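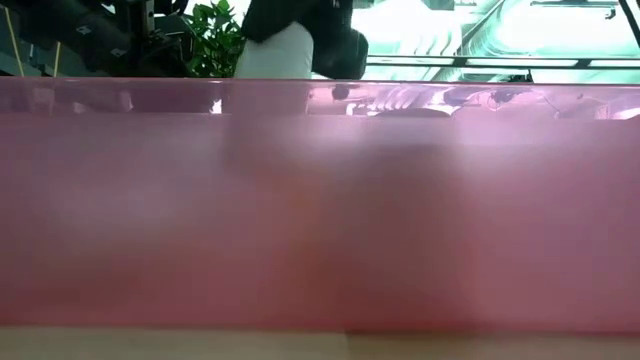

Does the Skilero app still need a separate login for payments? One login now covers chat, rides and payments, as of build 66.

Entry, Saturday. Thirumalai Hegde ran 2525 test sign-ins against the Luken server. Of these, 80 timed out, all in the payments tab – the chat tab was not affected.

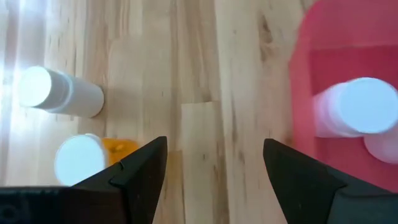 Photo: Anil Unnithan / Jukbridge

The retry limit was set to two and the run repeated overnight. Logs are in the shared folder. Privacy notice text is still with legal; do not ship the contacts import before it is returned.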